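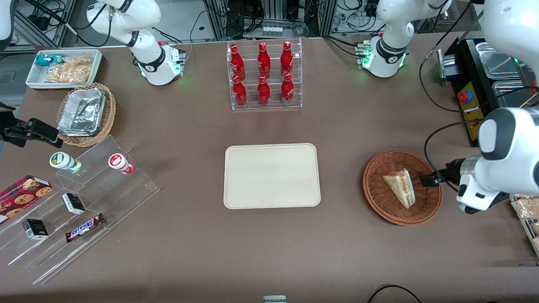
flasirgate wrote:
Start-of-shift check for the two-arm benches, draft 2, tear it apart please. We've been running the Laketside bench since January with no written rules and it shows. What I want on one page: tray empty and square before anyone enables, e-stop reachable without leaning over the table, cables clear of both arms through the full reach. Last one is where we fall down. Look at the thin black loop hanging off the arm that's over the sandwich basket, and there's another cable lying across the table near the front edge. I'd fail both. Who wouldn't?

gorkar_bench wrote:
Me. Loop on the arm needs slack or the wrist yanks the connector. Fail it on length, sure, but you've got to write down a length. "Clear of" means whatever the person on shift reckons.
Table cable - agree, get it off.

flasirgate wrote:
fair. will put a number in once I've measured ours

Fuentealba wrote:
Green lights on the bases should NOT be on the checklist as a pass. I've seen three drafts of this kind of thing now and every one says "status green = OK to start". Green on ours means powered and no fault. Tells you nothing about where your hands are. Put the e-stop test in instead, press it every shift, log it.

gorkar_bench wrote:
Every shift is overkill. We do Monday, 7 am, before the first run. 216 runs since with no drama.

Fuentealba wrote:
216 runs where you didnt need it. Takes a few seconds mate.

tray_monkey wrote:
Is anyone going to say anything about food? If it's real stock being handled then fingers get wiped between unwrapped and wrapped items, full stop. Wrapped sandwich I'm less fussed. The foil containers I'd want in their own basket and flat, not tipped on an angle like that, lids pop off if you grab them by the rim.

flasirgate wrote:
Flat is good, adding it. Everything on ours stays wrapped so I'll make the wiping rule "start and end of shift, plus any spill". Happy to be argued with

tray_monkey wrote:
consider yourself argued with. Spill rule needs to say stop first, THEN wipe. People reach in.

gorkar_bench wrote:
+1 to stop first. Also the bottle rack, is it fixed down? Can't tell from here. Ours is acrylic too and it walks a bit every time the arm nudges it. 2 strips of grippy mat under it, and tape marks on the table so you can see when it's shifted.

flasirgate wrote:
Not fixed. Tape marks going in draft 3. Keeping the e-stop press as every shift, sorry gorkar. Will post the new verison Monday arvo once the cable length is sorted.

gorkar_bench wrote:
Your bench. I'll be sticking with weekly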